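# Keeping one sweeper running on block paving: speaker notes

Slot: after the coffee break, February meeting. Slides numbered as in the deck. Text in parentheses is for me.

## Slide 1. The working surface
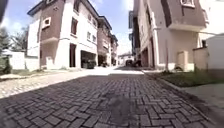
*Residential street in herringbone block paving, garage openings on the left, grass and curb on the right.*

The machine in this talk is a Brukel walk-behind-size autonomous sweeper, unit 2 of the Clastidow contract. It covers residential streets of this type, at low speed, mostly in the morning. I will cover setup, the weekly work and one repair. Route planning is a different talk.

Point at the joints first. Gray blocks set at right angles to each other in zigzag rows, so whichever way the machine drives, the wheels and the brush meet edges at changing angles. That drives nearly every setting that follows.

Then point at the darker patch in the foreground, right of center. Ask the room: stain or shadow? Wait. Color alone doesn't settle it, and it doesn't settle it for the machine either. Come back to this on slide 4.

Last, the curb on the right. It runs at an angle to us and has grass behind it. The side brush has to follow a line like that without climbing it.

## Slide 2. Base setup

(Skip the dimensions table if we started late.)

Order matters. We do it the same way each time the machine comes back from the depot in Cevville:

1. Tire pressure, cold, all wheels, same gauge.
2. Main brush height on the flat steel plate.
3. Side brush tilt.
4. Wheel encoder check.
5. Lidar mount angle.
6. Short drive on blocks, then recheck 2 and 3.

Tire pressure comes first. If it changes later, brush height and lidar angle change with it and the morning is gone. We lost a morning this way in the first month.

Brush height is set by contact width. Lower the brush onto the plate, run it in place for a few seconds, lift, and measure the polished stripe. The manual gives one stripe width for asphalt. On blocks we run narrower. A brush set to the asphalt figure digs at the joints and pulls out jointing sand, and the hopper fills with material that belongs in the street.

How to spot it: pale, even sand in the hopper with hardly any leaf or grit in it. If you see that, stop and raise the brush.

## Slide 3. Encoders and wheel slip

Each drive wheel has an encoder giving 2,000 pulses per turn. On a smooth floor this is far more than needed. On blocks the wheel drops a little at every open joint and the count runs ahead of the distance covered. The error is small over one driveway and noticeable over a whole street.

Check procedure: two chalk marks, tape-measured, machine driven between them in manual mode. Compare the count with the tape. Repeat in the other direction. If the two directions disagree, look for a dragging brake before touching the scale factor.

We keep one scale factor for blocks and one for asphalt. The controller switches between them by map zone. Do not average them. We tried, and it was wrong in both places.

(Expect a question on satellite positioning. Answer: used as a check in open stretches, given low weight between rows of houses.)

## Slide 4. Perception settings

Back to the dark patch on slide 1. (Flip back if the remote works.)

Two sensors look at the ground, a camera and a downward lidar. The camera flags any irregular dark area. The lidar reports height only. The rule we use:

- dark and flat: continue, brush down
- dark and below grade: slow, brush up, log position
- dark and above grade: stop

A damp area and a shadow both land in the first line, and that is acceptable. The machine does not need to know which one it has. It needs to know there is no hole.

In strong sun the pale paving at the side washes out and the camera loses the block texture. Exposure is set from the lower third of the image, which helps. We also clean the camera window before every start, by hand, with a dry microfiber cloth. Wet wiping leaves streaks that the software reads as joints.

Garage openings need one setting of their own. A dark opening at ground level can have a vehicle inside, and vehicles come out. The map carries a strip in front of each opening where speed is capped and the machine may not park. Strips are drawn by hand. Redraw them after every map update — the import tool drops them without a message.

## Slide 5. Weekly work

What gets done, in the order the tech works around the machine:

- Hopper out, seal wiped, seal lip checked for cuts.
- Main brush off. Cut away string and grass wound on the shaft. Check both end bearings by hand for rough spots.
- Side brush: measure the shortest bristle group. Replace the whole disc; mixed bristles make it hop.
- Dust filter knocked out, then blown from the clean side.
- Bumper switches pressed in turn with the service screen open.
- Emergency stop tested under drive, brush running.
- Battery connectors looked at for discoloration.

Bearings are the short-lived part. Block paving shakes them more than anything else we sweep. Our interval is 2,000 kilometers, or sooner if the hand check finds roughness. The replacements are Jurić sealed units, same outside size as the originals, with a tighter lip. Grit still gets in, more slowly.

Grass matters more than string. Where there is a strip of it along the curb, cuttings end up on the road after mowing and wrap the side brush hub. Schedule the hub for a look the day after the mowing contractor has been through.

## Slide 6. One repair: code 567

Code 567 is "brush current high." Unit 2 raised it repeatedly over one short period, always on block streets, never on the plate.

What we changed first, without effect: main brush, brush belt, motor. All were fine. The parts went back on the shelf with labels.

What we should have looked at first: the floating arm that lets the brush head follow the ground. Its lower pivot had packed with fine sand and gone stiff. On the flat plate the arm had nothing to follow and the current was normal. On uneven blocks the head could not rise, the brush pressed into each edge, and the current climbed until the controller tripped.

Fix:

1. Brush head supported on a block, spring unhooked.
2. Pivot pin driven out from the left.
3. Pin and bushing cleaned, bushing replaced if scored (ours was).
4. Reassembled with dry-film lubricant. Grease holds sand.
5. Arm must fall under its own weight from the top stop. If it hangs anywhere, take it apart again.

Step 5 is now on the weekly list and takes under a minute. I need to add it to slide 5, the printed handout doesn't have it.

## Slide 7. Open items

- Brush height still set by hand. A motorized setting tied to map zone is on order from Brukel, no delivery date.
- No good method yet for logging lost jointing sand. Weighing the hopper does not separate it from ordinary dirt.
- Spare lidar bracket is bent and needs replacing before it gets used.

Questions. (Setup sheet is on the table by the door, plate stripe gauge next to it. Collect the gauge afterward.)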